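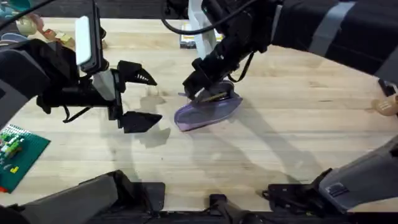 How many demos does a zipping task need?
We trained on 900, and the last 18 fixed the most misses!

Tip: pin the closed end before you pull. Our policy learned it from Mirjam's runs, and it works by hand too.

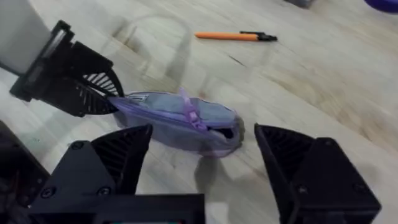 What if the zipper snags?
Back up two teeth and try again.
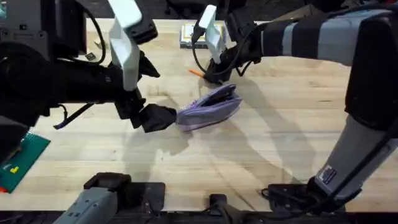

Slack is what ruins a pull, at home or in our Ravn trials. Hold one end of a soft case up a little, the way the left arm has the lavender pouch, and the top edge is so much easier to follow!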